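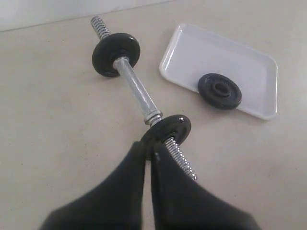 Kurzhanteltraining zu Hause: so kommt ihr gut rein

Für ein ordentliches Krafttraining braucht ihr kein Studio! Ein Paar verstellbare Kurzhanteln und zwei Quadratmeter Boden reichen völlig, und wenn man erst einmal drin ist, macht es richtig Spaß.

Aufwärmen
Fünf Minuten locker auf der Stelle laufen, Arme kreisen, ein paar Kniebeugen ohne Gewicht. Danach die erste Übung einmal ganz leicht durchgehen.

Das richtige Gewicht
Legt so viel auf, dass ihr zwölf saubere Wiederholungen schafft und die letzten 2 schon ordentlich ziehen. Schafft ihr locker 17, darf eine Scheibe mehr drauf. Vor jedem Satz die Verschlüsse nachziehen, die lockern sich gern mal!

Die Übungen
Rudern vorgebeugt: Rücken gerade, Knie leicht gebeugt, Ellenbogen eng am Körper nach hinten ziehen. Meine absolute Lieblingsübung!
Kniebeuge: eine Hantel senkrecht vor der Brust halten, langsam runter, Fersen am Boden lassen.
Schulterdrücken: im Sitzen, Bauch fest, nicht ins Hohlkreuz fallen.
Bodendrücken: wie Bankdrücken, nur eben auf der Matte. Geht wunderbar ohne Bank.

Je drei Sätze, dazwischen anderthalb Minuten Pause. Dreimal die Woche, mit einem freien Tag dazwischen.

Aufschreiben!
Ich führe seit September ein kleines Heft mit Übung, Gewicht und Wiederholungen. Beim Zurückblättern sieht man, wie es vorangeht, und das motiviert ungemein.

Hendrik Hendricks, Donnerstag, 24. Oktober 2002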